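Shopping bag

I keep this page as part of my small home encyclopedia of everyday things, and the shopping bag got its own entry because I could not stop adding to the one on paper.

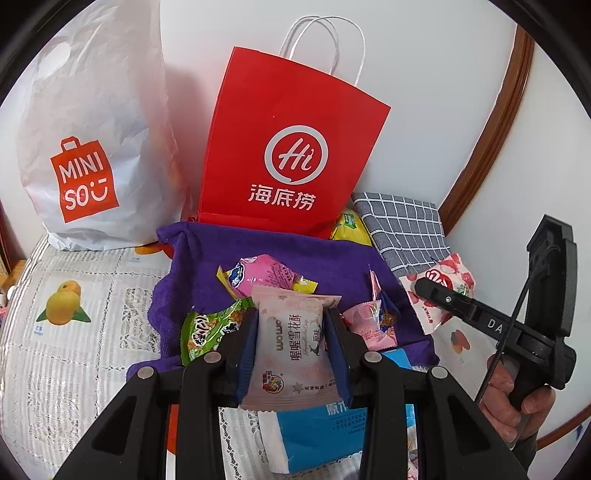 A shopping bag is a light bag, usually with two handles, that a store gives or sells you so you can get your things home. That's the whole definition, and I've seen longer ones that say less! People argue over whether a tote counts (I say yes) and whether a produce bag counts (I say no, it has no handles). The two big families are plastic and paper, and they carry themselves very differently. A white plastic bag like the MINISO one can be stuffed full until the top crumples and it will still stand up, while a paper bag like the red Haidilao one, with its twisted paper rope handles, keeps a flat front that shows off a logo nicely.

History

Before stores handed out bags, you brought your own basket or had your goods tied up in a sheet of paper with string. The oldest printed wrapper I know of from my own town is dated 1789 and comes from a tea seller in Hindgate. It's a plain sheet with the shop's name on it, folded so many times that the creases have gone soft, and I love it. Handles came much later, and I think they changed shopping more than the bag did, because a person with handles has a hand free for one more thing.

Handles

My favorite part, so bear with me. There are 4 kinds I bother to tell apart:

Cut-out handles, a hole punched through the bag itself. Cheap, and hard on the fingers.
Loop handles, a strip fixed inside the top edge.
Vest handles, where the bag is cut so the sides run up into two straps.
Twisted paper cord, glued under a patch. It feels fancy and hates rain.

The Coltier catalog, which I use for most of my terms, calls the last one "rope" even when there is no rope in it. Räsänen, the packaging shop where I buy my spares, says "cord." I go back and forth.

Sizes

Makers measure width first, then the gusset (the folded part at the side), then height. A bag with a 6 inch gusset holds a shoebox on its end, and a 2 inch gusset is good for a shirt or a magazine and not much else.

Reuse

Most homes have a bag full of bags. Mine hangs on the pantry door. Plastic ones end up lining trash cans, and the stiff paper ones get saved for gifts. The Jirkonari market stalls will take clean ones back, handles and all, if you fold them flat first.

See also: basket, gift wrap, string, tote.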